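Kelville Film Society
Minutes of the program meeting held 29 December 2019 in the upstairs room, Kelville Library

Present: nine members of the program group, plus two guests from the Stordale Film Club. Apologies were received from two members.

The meeting opened at 7:05 p.m. The chair welcomed the guests and set out the agenda. The member who usually takes notes was away and the duty was shared between two people, so the style may vary.

1. Minutes of the previous meeting

The September minutes were read and accepted with one correction. The running time of the closing feature was given as 73 minutes. That was the running time of the second short program. The feature ran for 94 minutes. The correction will be made in the file copy and on the website.

2. Matters arising

The new projector bulb has been fitted and tested. The spare is in the booth cupboard with the receipt.

The library has agreed that we may keep using the side door for late screenings, as long as the last person out checks the hall lights.

The subtitle problem at the September screening was discussed again. The file had come with two subtitle tracks and the wrong one was set as the default. In the future, the person running the booth will play the first ten minutes and the last ten minutes of every film on the afternoon of the show.

3. Attendance and money

Total attendance for the fall season was 758 across 12 screenings. The best attended was the silent comedy night with live piano. The lowest was the double bill of Surness documentaries, which fell on the same night as the high school concert. Members felt the films were good and that the date was the problem.

Ticket income covered the rental fees for the season with a small amount left over. Snack sales were down. The coffee was criticized by several audience members on the comment cards and by most of the people at the meeting. It was agreed to try a different coffee and to stop selling the oat bars.

Advance sales through the website are still slow. One member said that the booking page asks for too much information and that she gave up on it herself. The web page will be cut down to name, email and number of seats.

4. Spring animation series

Most of the evening was spent on this item. The plan, first raised in September, is for a short series of animated films for adults, with one family matinee. The guests from Stordale ran something similar last winter and shared their notes.

The working table was used to lay out the title cards and sort them into programs. The cards were put away before the vote. 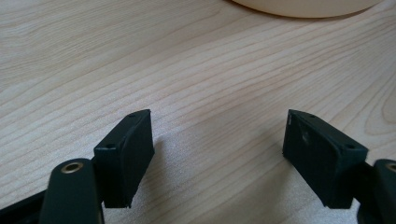
The working table, upstairs room

The following programs were proposed:

Program one: hand-drawn shorts. Seven films, no dialogue, total running time just over an hour. Four of them come from one distributor, which will keep the fee down. There was some debate over the order. The longest film is also the saddest, and two members did not want it at the end. It will go fifth.

Program two: stop-motion. The centerpiece is Rønning, a puppet film about a ferry operator who keeps working the crossing after the bridge has opened. Three people had seen it. Two liked it very much. The third thought the first half was slow and that the narration explained things the puppets had already made clear. The group watched the opening scene on a laptop. It was agreed that the sound of the water was excellent and that the film should be shown on the large screen with the good speakers.

The Stordale guests warned that the screening copy of Rønning they rented was very dark. Their audience had trouble making out the night scenes. They suggested asking for the newer digital copy and drawing the side curtains fully, including the one that sticks.

Program three: computer animation by student filmmakers. The college at Surness has offered a selection of graduation films from the past three years. The college would not charge a fee but would like two seats reserved for each filmmaker. The selection has not been seen yet. Members were in favor but wanted to watch everything first, as the quality of student programs has been uneven. A viewing evening will be set up, and anyone who can't come may ask for the link.

Program four: family matinee. Two features were put forward. One is well known and most children in town will have seen it at home. The other is a hand-painted film about a lighthouse goat, with subtitles. The worry was that younger children would not be able to read them. The Stordale guests said they had a member read the subtitles aloud at their matinee – it was popular with the children and less so with some of the parents. No decision was made. Both will be priced.
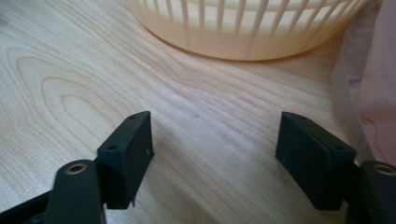 Will the matinee cost the same as the evening screenings?
Children under twelve will pay half price and adults will pay the regular ticket price, with no charge for babies on laps.

5. Introductions and program notes

The group talked about whether each evening should begin with a spoken introduction. In the fall these ran long. One went on for twenty minutes and gave away the ending of the film. It was proposed that introductions be limited to five minutes and that the speaker stick to how the film was made and where it came from. Anything about the story should wait until after the screening. Carried, with one against.

The member who voted against asked that her reasons be recorded. She thinks that some older films need more background than five minutes allows, and that people who don't want to hear it can come in later.

Printed notes will continue. They will be one sheet, folded, in a larger type size than before. Several people said they could not read the last set in the light of the lobby. Each sheet should list the director, the country, the year, the running time and the technique. A short paragraph on technique was requested for the stop-motion evening, explaining how the puppets were moved and how many pictures were shot for each second of film.

There was a side discussion on whether animation should be treated as a genre at all. Two members said no, that it is a way of making films, and that the series title should reflect this. Suggested titles were "Drawn, Built, Rendered," "By Hand and Otherwise" and "Frame by Frame." The last one was felt to be overused. The first got the most support. The title will be settled by email.

6. Exchange with Stordale

The guests proposed a shared rental for two of the programs. The films would show in Kelville one evening and in Stordale the next, and the fee would be split. Most distributors allow this if it is arranged at the start. Our booking person will write to them for terms.

They also offered the loan of 40 stacking chairs if the stop-motion evening sells well. Someone with a truck would be needed. The offer was accepted with thanks, and one member will ask her brother-in-law.

Stordale's own spring season is mostly crime films from the 1950s. They left a stack of flyers, which will go out on the front desk.

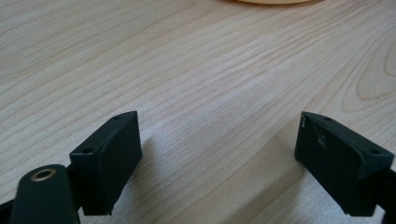
If the shared rental goes ahead, the two clubs will need to agree on dates before the end of next month. Kelville would prefer the earlier slot for the hand-drawn shorts and is flexible on the rest. Stordale can't use their hall in the second half of April. The member who handles our bookings will draw up a calendar with both halls on it and send it to everyone, including the guests.

Transport of the discs and drives between the two towns was also raised. In the past a package was left on a porch overnight. From now on, films will be handed over in person and signed for.

7. Comment cards

A sample of the cards from the fall season was read out. Most were positive. Repeated requests were for more comedies, more films by women, warmer seats near the back wall, and an intermission in anything over two hours. One person asked for fewer films with boats. The intermission request was agreed to for the coming season, except where the distributor's terms don't allow a break.

8. Any other business

The poster frames by the entrance need new glass in one corner. A price will be obtained.

A member asked whether the society could buy its own copy of the reference book on puppet film that the library has on long loan. It is out of print. Anyone who sees a used copy at a fair price should buy it and bring the receipt.

The lost and found box contains three umbrellas, one glove and a pair of reading glasses. These will be put out in the lobby at the next two screenings and then donated.

9. Decisions and tasks

Booth checks on the afternoon of each show: agreed.
Simpler booking page: web editor.
Request the newer copy of Rønning: bookings.
Viewing evening for the Surness student films: chair to set a date.
Prices for both matinee features: bookings.
Five-minute limit on introductions: agreed.
Terms for the shared rental with Stordale: bookings.
New coffee: whoever is on the snack table first.
Side curtain to be looked at before the stop-motion evening – no name against this yet.

The meeting closed at 9:20 p.m. The date of the next meeting will be sent out by email with the draft calendar.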